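Setting up the Kadel starter gripper: first pick and place
Dec 5, 2018 | by Corina Enache

Got the Kadel kit from Trakham in August, finally wrote this up. Quick version. The manual is 34 pages and you need maybe 4 of them.

Before you start: unplug it. Fingers go on with the small hex key, snug, don't crank. Thread the cable behind the arm or it'll catch.

1. Power on, wait for the steady light. Run HOME. Hands away.
2. Open the fingers all the way, set that as max. Close, set min. Save, it won't save for you.
3. Put down a dark mat and tape all the corners. Matte, not shiny. Mine crept until I taped it, lost an evening.
4. Start with a small block. Jog down slow, stop just above it, save as PICK.
5. Flat things later. Lids are hard, the fingers want to ride up over the rim. Lower the speed to 26 and come in from the side.

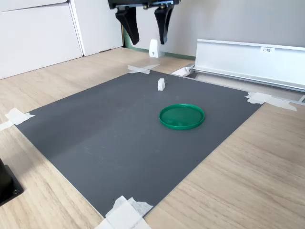
6. Jog to wherever you want it dropped, save as PLACE. Run the loop 3 times before you touch anyhting else. If it drifts, redo HOME, then PICK.

Grip force: leave it on default. Maricica Iordache ran hers higher and chewed up the finger tips, replacements are slow to ship.

Worth the money? For a first kit yes. Software is clunky, the arm is fine. Wish it came with a spare cable tho.

Filed under: Robot Kits, Hands-On
Contact | © 2018 Garnport | Back to top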